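Home | Syllabus | Handouts | Problem Sets | Office Hours

Introduction to Investing – Handout 6
Reading an Earnings Report Without Getting Lost

Welcome back, everybody. Last time we spent most of the hour on the balance sheet, and I promised that this week we would get to the part of the business news most of you have already heard, which is "the company beat expectations" or "the company missed." I want you to leave today knowing what was beaten, who was doing the expecting, and why the stock sometimes goes the wrong way afterward.

Please have the Duvoneo packet with you. I made Duvoneo up a few pages of numbers at a time over the years and it sells household goods, mostly kitchen and cleaning supplies, to grocery chains and hardware stores. We will keep coming back to it through the end of May, so hang on to your copy (and write your name on it!).

1. What gets reported

Four times a year a public company tells its shareholders how the last three months went. There is a press release, a longer filing, and usually a phone call where the managers read a prepared statement and then take questions from analysts. The press release comes first and it is the one the headlines are written from, so it is also the one where the company gets to choose which number goes in the biggest type. Keep that in mind. I always tell students to skip straight to the tables at the back, read those with a pencil, and only then go back and read the cheerful paragraphs at the front.

The three lines I want you to find every time are revenue, operating income, and earnings per share. Revenue is what customers were charged. Operating income is what remains after the cost of making the goods and running the place. Earnings per share takes the final profit, after interest and taxes, and divides it by the number of shares.

Duvoneo had revenue of $200 million in the quarter. Its final profit was $13 million. If you divide one by the other you get a net margin of 6.5 percent, meaning that six and a half cents of every dollar in sales was left at the very end. Whether that is good depends a great deal on the business. A grocery chain would be thrilled with it and a software company would probably be holding a difficult meeting.

2. Whose expectations?

Analysts at brokerage firms build their own models of the company and publish an estimate. Somebody collects the estimates and averages them, and that average is what people mean by "the consensus." It is a handful of educated guesses added up and divided. In our packet the consensus for Duvoneo's revenue was $199 million, so the company beat by $1 million, or half a percent. I would not get very excited over half a percent, and neither should you, although you will certainly read headlines that do.

The other thing to compare against is guidance, the forecast that the company itself gave three months earlier. Managers know that a miss is embarrassing, so they have every reason to guide a little low. When you see a company that has beaten its own guidance quarter after quarter by a small, tidy amount, you are probably learning more about how it writes guidance than about how it sells sponges. 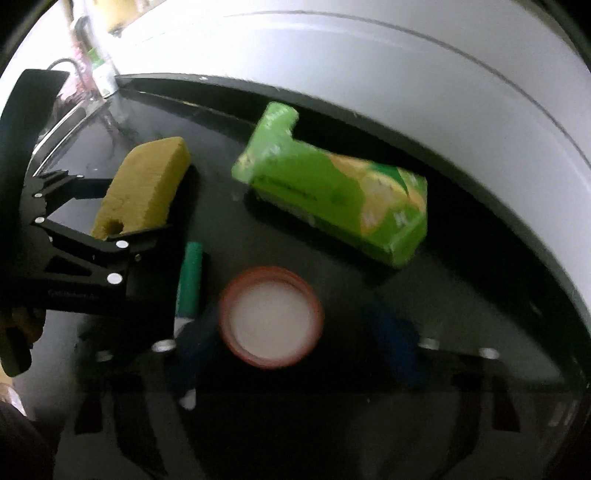 A yellow sponge on a black tray.

3. Volume, price, and mix

This is the section people found hardest last year, so let's go slowly. Revenue can grow for three quite different reasons. The company can sell more units, it can charge more for each unit, or it can sell the same number of units but have customers shift toward the expensive ones. That last one is called mix.

Suppose Duvoneo sells plain sponges to the Nyarko stores and a fancier scrubbing pad to Nenham. If Nyarko cuts its order and Nenham raises its own, total units might be flat while revenue climbs. You would see growth on the top line and might think that shoppers everywhere were buying more. A good report breaks this out for you. A less generous one makes you work it out from the segment table, and I'm afraid that is exactly what Problem 2 asks you to do.

4. Why a stock can fall on good news

Prices already contain what people believe. If everyone expects a strong quarter, the shares have usually gone up before the report arrives, and a result that is only strong has nothing left to push them. On top of that, investors care more about the next year than the last three months. Duvoneo beat the consensus, as we saw, but page 31 of the packet has the company lowering its outlook because resin costs are going up. Read that page before you decide whether you would have bought the stock. I have my own opinion – I'll keep it to myself until you've all had a turn.

5. One-time items

Watch for the word "adjusted." When Duvoneo closed its Danetbridge warehouse, it paid severance and wrote down some shelving and equipment, and it left those costs out of its adjusted profit. That is perfectly allowed so long as the regular figure is shown too. It becomes a worry when there is a new one-time cost every single year.

For next time

Read pages 14 through the end of the packet. Do Problems 1 through 4, and show your work on the margins, please, as I can't give partial credit for a lone number. If Problem 3 gives you trouble, try it first with the tax line ignored and then put the tax back in.

Last updated: 4/23/21

Related handouts
Handout 4: Stocks, Bonds, and What You Own
Handout 5: The Balance Sheet
Handout 7: Cash Flow and Why It Differs from Profit
Handout 8: Price-to-Earnings Ratios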